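Tildale signs off on sorting arms, second one still on hold

Tildale has set aside money for its first robot arms, with the bulk of the order due in July. Purchasing lead Khôi Nông confirmed the plan this morning – two arms on the wish list, one approved so far. The bench work is meant to tell them what they really need before any more gets spent.

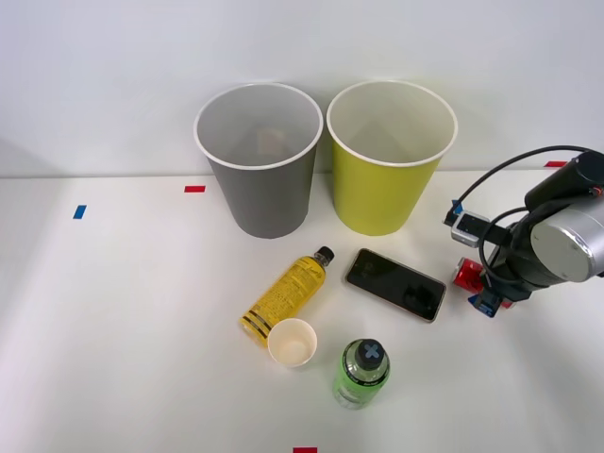
Quotes came in from Bistonance and Zorkavance. Bistonance was lower, $3,136 a month on lease, service included. Zorkavance wanted $3,000 but with service billed on top, and a 13 week wait for parts. Not a hard call, Nông said.

Grippers are the open question. Spare fingertips run $235 a set and wear out faster then the brochures admit. Thắng Khúc, who runs the bench, wants four sets in the first order. Finance has offered two. "Bottles, cans, phones, cups – they all need a different grip," Khúc said. "I'd give up the fancy stand before I'd give up the fingertips."

Training is budgeted separately. Same for the safety fencing, which Huamán will quote once the floor plan is final. No word yet on who pays for the extra power outlets. 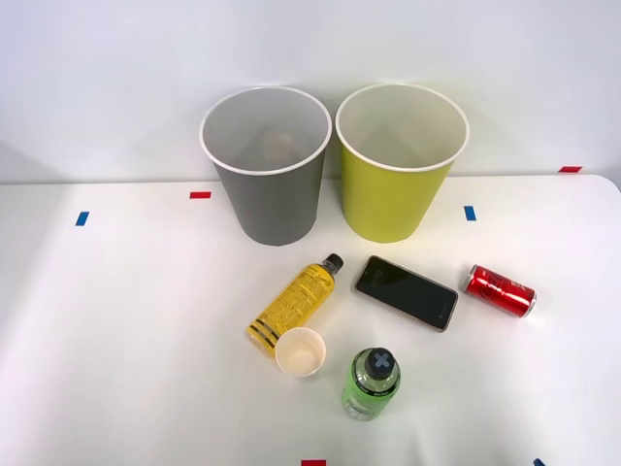

Bottles, a can, a phone and a small cup on the bench, with the two larger containers at the back.

A decison on the second arm is expected after the summer budget review. Nông would like it sooner. Lease terms hold until then, Bistonance says.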